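Learn > Young Readers > Everyday Science > Soap and Water

How Soap Gets Things Clean 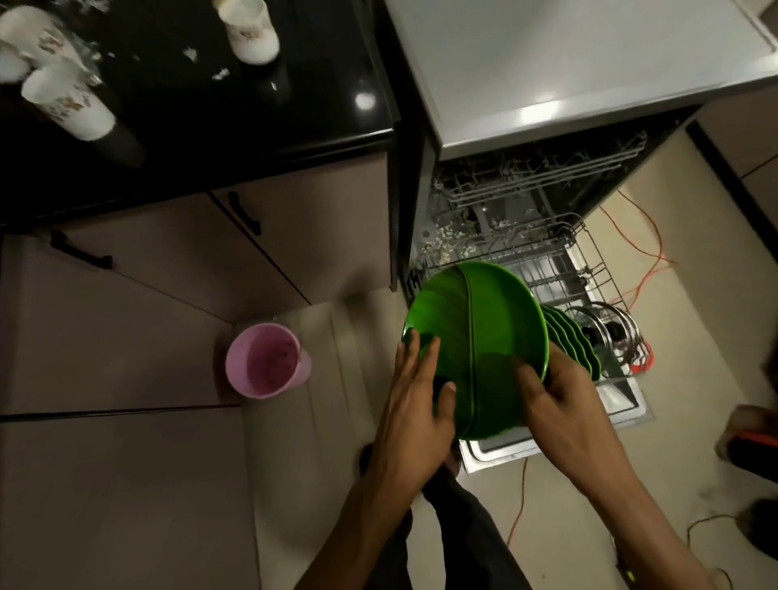

Reading time: 6 minutes

Last updated: 25/11/2023

Filed under: Everyday Science, Chemistry, Ages 8 to 11

Dishes are washed every day in homes, schools, hospitals, and restaurants. Green plates, white bowls, forks, and frying pans all need the same two things: water and something to help the water do its work. That helper is soap, or a close relative of soap called detergent. This page explains what soap is, how it works, and where it came from.

Why water needs help

Water is very good at carrying some things away. Sugar, salt, and fruit juice all mix easily with water. If you spill apple juice on a plate and hold the plate under the faucet, the juice is soon gone.

Butter is different. So are cooking oil, salad dressing, and the fat from meat. If you pour a spoonful of oil into a glass of water, the oil floats to the top and stays there. You can stir it as hard as you like, and for a moment you will see many small drops. When you stop stirring, the drops join together again and rise.

The reason lies in molecules. A molecule is a very small group of atoms joined together. Water molecules are strongly attracted to one another. Oil molecules are not strongly attracted to water, so the water molecules cling to each other and leave the oil out. Scientists sometimes describe oil as hydrophobic, a word made from Greek words that mean "water" and "fear." Oil is not really afraid of anything, of course. The word is a way of saying that it does not mix with water.

The two ends of a soap molecule

A soap molecule is long and thin, and its two ends behave in different ways. One end, often called the head, is attracted to water. The other end, called the tail, is attracted to oil and grease.

When you wash a greasy pan, the tails of the soap molecules push into the grease. The heads stay outside, in the water. As you scrub, the grease breaks into tiny drops, and soap molecules gather all the way around each one. A drop of grease surrounded by soap in this way is called a micelle (say "my-SELL").

The outside of a micelle is made of heads, and heads are attracted to water. The grease is now wrapped up inside something that water can carry. When you rinse the pan, the micelles are washed away and the grease goes with them.

Soap and detergent

People often use the word "soap" for anything that makes suds. To a chemist, soap is made in one particular way. A fat or an oil is mixed with a strong substance called an alkali. The two react together, and the result is soap and a thick, clear liquid called glycerin.

Detergents are made from other ingredients, and many of them begin as petroleum or plant oils. Their molecules also have a head and a tail. Detergents are useful in places where the water is "hard," meaning that it contains a large amount of dissolved calcium and magnesium. In hard water, soap can form a gray, sticky film known as soap scum. Detergents form much less of it.

The detergent used in dishwashers is a special kind. It makes very few suds, because too much foam would keep the machine from spraying water properly. Many dishwasher detergents also contain enzymes. Enzymes are substances that break large molecules into smaller ones. Some work on starch, which is found in rice and potatoes. Others work on protein, which is found in eggs and milk. Dishwasher detergent is much stronger than hand soap and should be handled by an adult.

Where soap came from

Soap is very old. Clay tablets from ancient Babylon, in the land that is now Iraq, describe mixing oils with ashes. Wood ashes contain an alkali, so people were able to make soap long before they knew what a molecule was.

Later, soap makers in Syria became known for bars made with olive oil and laurel oil. In Spain, Italy, and France, olive oil soap was made in large amounts. In colder places where olives did not grow, people used animal fat. Families on farms in North America often saved fat and ashes through the winter and made their soap in spring.

Our own collection includes a cutting frame from the Ketilsson soap works, which was given to the museum in August. Liquid soap was poured into a large mold and left to harden. The block was then pushed through the wires of the frame and came out as bars. One of the works' order books lists 2,170 bars sold to a single hotel.

Try it: The pepper bowl

You will need a shallow bowl, water, ground black pepper, and one drop of dish soap.

1. Fill the bowl with water and wait until the water is still.
2. Sprinkle pepper over the surface. Most of it will float.
3. Touch the middle of the water with a clean finger and watch the pepper.
4. Put the drop of soap on your fingertip and touch the middle again.

The pepper rushes to the sides of the bowl. Water molecules at the surface pull on one another and form something like a stretched skin. This pull is called surface tension. Soap weakens it where your finger touches, and the stronger pull of the water farther out draws the surface, and the pepper, toward the edge. Wash the bowl well before you repeat the experiment.

Words to know

Alkali: a substance that can react with fat to make soap.
Enzyme: a substance that helps break large molecules into smaller ones.
Hydrophobic: not mixing with water.
Micelle: a tiny ball of soap molecules, often with grease inside.
Surface tension: the pull between molecules at the surface of a liquid.

Text by Cauã Bragança for the Skallura Museum Learning Department. Teachers may copy this page for classroom use.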